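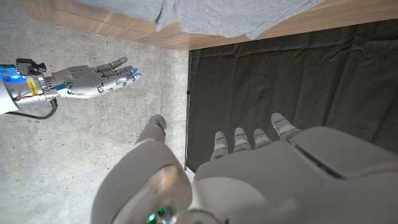

Figure 1. Both hands facing each other across an open gap of floor, seen from the wrist camera on one of them.

Safe Working Rules for a Two-Handed Robot: What I Wrote, What I Changed
Project report, Clergate robotics workshop
2019-08-03

When I signed up for the Draronar project I figured I'd be writing code all term. My actual job was the rulebook! Our group had two robot hands on two arms, a wooden table, and no written rules at all, just a bunch of habits people picked up by watching each other. My task was to turn those habits into something a new student could read before touching anything.

I started by sitting in on sessions and writing down every time somebody said "wait" or "hang on." I ended up with 744 notes (yes, I typed them all up, and yes, a lot of them were about snacks near the table). After I sorted them, most of the useful ones fell under 4 headings: who is allowed to start motion, where people stand, what happens with cables, and what the lights mean.

Lights were the messiest. You can see in Figure 1 that there's a blue light on one wrist, more blue at the fingertips of that hand, and a small green one at the very bottom of the picture. I asked the group what each color meant and got a different answer from almost everybody. A few people were treating green as "okay to reach in," and that scared me a little. So my first rule is that no light on a hand counts as permission. You reach in when the person at the controls says "clear" out loud and has their hand off the keyboard. I wanted to add a color chart too, but I couldn't find one source that covered both hands, so the rulebook has a blank page there for now.

Next up, the gap. The two hands often work facing each other, and the space between them is exactly where you want to stick your arm to fix something. My rule says the gap is off limits any time either arm is powered, even if both are holding still. People grumbled! We compromised by adding a "park" pose that moves the arms apart, and it takes six seconds, so I don't feel too bad about it.

Cables got a whole page. The black one under the wrist in Figure 1 curves down toward the side, and a loop like that can snag on a table edge or a sleeve. Before each session, one person now moves each arm slowly through its full reach while a second person watches the cables and does nothing else. I also wrote that thin wires, like the red one by the yellow label, get looked at but never tugged. If a label can't be read from where you stand, you stop the arm before leaning in.

To test the rules I gave the draft to the Dosberg group, who had never used our setup, and watched them run 20 practice sessions. They followed the "clear" rule every time. The cable check was skipped in six sessions, mostly after lunch, so I moved it from page three to the top of the start sheet. I haven't run a second test, so I can't tell you whether moving it helped.

Things I'd still like to do: write a rule for swapping operators in the middle of a task, get the start sheet laminated, and compare notes with the Kairys team, who use a spoken countdown before motion. I tried a countdown once and everyone started talking over it, but maybe we were just doing it wrong.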